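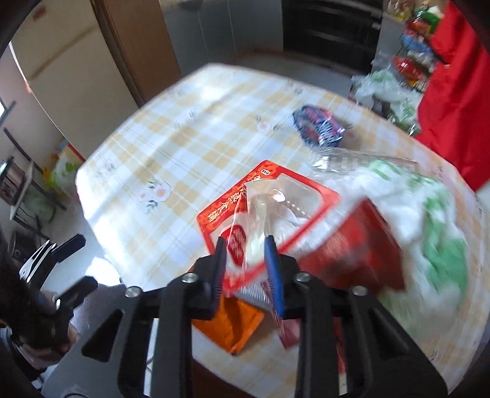

Cómo ordenar la bolsa de los picoteos sin perder una tarde

Toda casa tiene un punto en el que los paquetes de comida dejan de estar guardados y pasan a estar acumulados. En la mía ocurre hacia febrero, cuando lo que sobró de las fiestas se junta con lo que compramos en enero porque no sabíamos que había sobrado. El método que sigue se hace en 40 minutos, o en una hora si alguien de la familia insiste en opinar.

Lo que hace falta

Una mesa con mantel (mejor de los que se lavan sin ceremonia), pinzas de tender, un rotulador, tijeras y un par de cajas o cestas. Los organizadores de plástico Zelton quedan muy monos, pero una caja de zapatos cumple igual y ya la has pagado.

1. Vacía todo encima de la mesa

Todo quiere decir todo: el armario, el cajón de abajo, la bolsa colgada detrás de la puerta y la otra bolsa, la que contiene bolsas. Si vas sacando los paquetes de uno en uno acabarás devolviéndolos al mismo sitio con mucha dignidad y ningún resultado.

2. Separa lo cerrado de lo abierto

Los paquetes cerrados, a un lado. Los abiertos, al otro. Los que están enrollados sobre sí mismos y sujetos con una goma cuentan como abiertos, por mucho que la goma parezca convencida.

Ojo con las bolsas grandes que llevan dentro bolsitas individuales. Mira dentro antes de decidir: mi vecina Ankica Pavlović guardó un invierno entero una bolsa enorme con una sola galleta, y la tenía clasificada como reserva.

3. Busca la fecha

Suele estar en la soldadura del borde, impresa en un tono casi idéntico al del fondo. Prueba a inclinar el paquete hacia la ventana. Si el envase viene en un idioma que no lees, fíjate en el orden de las cifras: en muchos productos asiáticos va primero el año, luego el mes y luego el día. Y comprueba si es la fecha de fabricación, que también se imprime y ha mandado a la basura cosas perfectamente comestibles.

Apunta la caducidad con rotulador en la parte delantera, en grande.

4. Agrupa por uso

Yo hago 4 montones: dulce, salado, cosas para cocinar y «no sé qué es». El último se abre y se prueba ese mismo día, siempre que la fecha lo permita. De ahí han salido unas ciruelas secas estupendas y un caldo en polvo que me comí a puñados pensando que era otra cosa.

5. Cierra bien lo que se quede

Aprieta para sacar el aire, dobla el borde dos veces y pon la pinza. Los frutos secos, a un bote. Todo resto de menos de 80 gramos va a un cuenco común y se merienda. Las bolsas de más de 300 se colocan de pie, al fondo, con las pequeñas delante.

6. Guarda por fecha

Lo que caduca antes, a mano. Lo demás, detrás. Las bolsas vacías se pliegan en triángulo o se tiran; hacer una bola con ellas y cerrar rápido el cajón es lo que nos trajo hasta esta mesa.

Por último, sacude el mantel en el balcón, previa comprobación de que no hay ropa tendida en el piso de abajo.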